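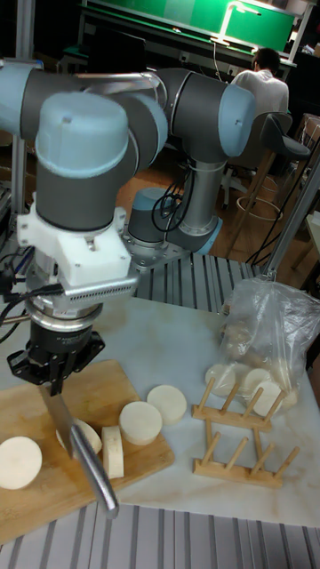

Thick rounds on the wooden board, with the rest of the bag still waiting.

List: Brindard Kitchen Swap
Date: 2020-08-12
Subject: Re: how thick do you slice for the oven?

Hi all,

Quoting the bit I'm answering, so you don't have to scroll back through the whole thread:

> I tried the root vegetable tray bake from the June digest and
> mine came out like leather around the outside and crunchy in
> the middle. I sliced everything thin on the mandoline, as thin
> as it would go, and gave it the full time. Should I be boiling
> the slices first? Also my board slides all over the counter
> when I cut anything hard, and I'd love to know what the rest
> of you do about that.

Okay, first of all, put the mandoline away for this one! I love mine for gratins, but a thin slice in a hot oven dries out before you've even set the table. Go thick. The slices in the picture at the top are the kind of thing I mean, properly chunky, thick enough that one of them will stand up on its edge by itself. That's my whole test, by the way. If a slice can stand on its rim without flopping over, it's thick enough to roast. (My mother-in-law uses a ruler. We don't discuss it.)

I don't boil first. I used to, and all I ever got was wet slices that stuck to the pan and left their nice brown side behind when I tried to turn them. What I do now is toss them in oil and salt in the big bowl, spread them out on the tray with some air between, and put the lid of my old Clitar roaster over the top for the first part so they steam a little in there. Then the lid comes off and they go until the edges look right to me. If you don't have a lid, foil is fine. I know the digest recipe says uncovered the whole way, but I've made it both ways and I'm sticking with covered!

Amounts, for whoever asked me off-list: I use 800 grams before peeling, and that fills my tray without any slices climbing on top of each other. I weighed the peelings once out of pure nosiness and they came to 162 grams, so if you're the kind of person who buys exactly what the recipe says, buy a bit over. The peelings go in my stock bag in the freezer, except when they're very muddy and I can't be bothered to scrub.

Now, the cutting. Big pale roots are hard work, and I'd much rather use a long knife than a short one. With a long blade you can start at the tip and bring it down through the whole thing in one go, and with a little one you end up sawing and wiggling and the slice comes out as a wedge. If the root rolls, take a sliver off one side first and set it down on the flat. I know that's in every cookbook ever printed, but I ignored it for years and have the scar on my thumb.

As for the sliding board, put a damp dish towel under it, wrung out well. The rubber mat from Grodiston works too, I had one until it went in the dryer by mistake. And pull the board right up to the front of the table so you're leaning over it and not reaching. Mine used to live halfway back against the toaster and I couldn't work out why my shoulders hurt.

Slices will still wander off, mind you. I always have one end up on the table beyond the board, so I wipe the table down before I start and then it can just go in the bowl with the others.

One more thing, on storage, as it came up last time. I leave whatever I haven't cut yet in its plastic bag, loosely closed, in the bottom drawer of the fridge. They keep a good while like that. Once they're sliced I try to cook them the same day, or they go under cold water in a tub overnight and get dried really well before the oil goes on. Two nights is too long, they get a smell.

Does anybody still have the Memon spice mix recipe that went around, the one with the fennel seed? I had it taped inside the cupboard door and it has vanished, and I'd like it for the next tray. I've got everything else in the house.

Happy slicing, and do report back on the thick ones!

--
You are receiving this because you are subscribed to Brindard Kitchen Swap.
Replies go to the whole list.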